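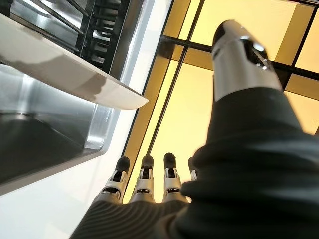 About Wallin Roofing and Gutters

We are a small roofing firm, and we have been looking after the houses of Irine and the villages along the valley for 14 years now. If you live on this side of the river there is a fair chance you have walked past one of our ladders, or had to squeeze your pram past our van on Tesus Lane (sorry about that, the parking is dreadful and we do move if you knock).

The business was started by Rigoberto Solís, who is still up on a roof most mornings and still insists on doing the first visit to every customer himself. He learned slating from an uncle, then spent a good many years working for larger contractors, going from one new estate to the next and hardly ever meeting the people who were going to live there. What he wanted was to work on older houses, where every roof has been patched by three or four different hands and you have to work out what each of them was thinking. So he bought a second-hand van, put a card in the post office window, and waited. The first call was for a single slipped slate over a back bedroom. The lady who rang is still a customer, and she has since sent us most of her street.

These days we have 2 vans and a proper yard, and there is somebody in the office to answer the telephone, which makes life a lot easier for everyone. We take on slate and clay tile roofs, leadwork, chimney repairs, flat roofs over extensions and porches, and all kinds of guttering. We also clear gutters in the autumn, and you would be surprised how many damp bedrooms begin with a handful of moss in the wrong place! Please do ring us about small jobs. We like small jobs, and a loose ridge tile seen to in good time can save you from a very large job later on.

How we go about things

When you get in touch we arrange a time to come and have a look. We go up the ladder, we go into the loft if you will let us, and we take our time over it. Afterwards we sit down and go through what we found, and then a written price follows in the post or by email, whichever you prefer. The price has each part of the work set out on its own line, so if you would like the chimney done this year and the back gutter left until next, you can see what that would mean. There is no charge for the visit anywhere in Irine or the valley villages, and we won't ring you up afterwards to ask whether you have decided.

Sometimes we come down the ladder and tell people their roof is fine. It does happen, more often than you might think, and Rigoberto is always rather pleased when it does - he will probably tell you all about how well your slates have lasted, and you may need to offer him a cup of tea while he does it.

On the day we start, we put sheets down over flower beds and paths and we take all the old slates and rubbish away with us. Sound old slates go back to our yard, where they are sorted by size and kept for repairs. Matching a slate on an old roof is half the battle, and we have got quite a collection by now. If you are hunting for a few to finish a porch or a garden shed yourself, come and have a rummage.

The new yard

We moved in May, after far too long in a lock-up behind the station. The new place is Unit 2 on the Leltix estate, at the far end past the timber merchant, and there is room at last for the lead bench to stay set up all week. It also has a kettle and three chairs, so visitors are welcome. The gate is open from eight until half past four, Monday to Friday, though it is wise to telephone first if you particularly want to see Rigoberto, as he will very likely be up on somebody's chimney.

Getting hold of us

The office number ends in 2226, the same as it always has, and is painted on the side of both vans. You can also use the form on our contact page. If you have water coming in, please telephone and say so straight away, and we will do our best to get a cover over it the same day, weather allowing. In high winds we can't go up, but we can talk you through where to put the buckets.

Page last updated July 2021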